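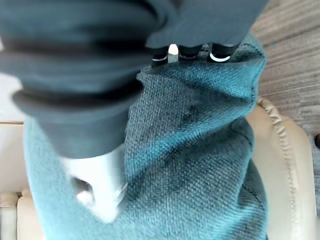
Town Sweater Swap Finds It Has Plenty of Sweaters

By Roksolana Bilyk | September

The fall clothing swap at Lason Hall opened its doors at 9 a.m., and by lunchtime it had taken in 169 bags of things people no longer wished to look at. Knitwear led the way. There was teal, there was oatmeal, and there was a shade of mustard that four separate households had apparently bought in the same winter and regretted together.

The rules are the same as last year. Bring clean clothes, get a ticket for each item, and take home as many pieces as you have tickets. Coats count double. Socks don't count, though people keep trying.

Folding was the hard part. The plan called for sweaters in one stack, plain cotton in another, and throws on the long table by the window. The plan lasted until the second carload. A chunky knit does not stay folded next to anything smooth, and more than one visitor carried off a "sweater" that opened up into a blanket. Swaps are final, so at least one resident of Grelon Street is expected to wear hers.

"I came to get rid of 4 cardigans and I'm leaving with five," said Ines Sachdeva, who had borrowed a ticket from her sister to do it. "I'd call that a bad morning, but one of them has pockets."

Organizers put the final total at roughly 500 pieces swapped. Another 53 went unclaimed, most of them scarves -- plus a single ski suit, size small, now on its third swap. Leftovers go to the Mevix Road thrift store, where some of them started out.

The hall will take winter coats and boots through the end of the month. Please check the pockets first. The lost and found box already holds two house keys and a retainer.

Get our local news roundup in your inbox. Enter your email to subscribe. You can unsubscribe at any time.

Contact the newsroom | Copyright Lason Local News | Back to top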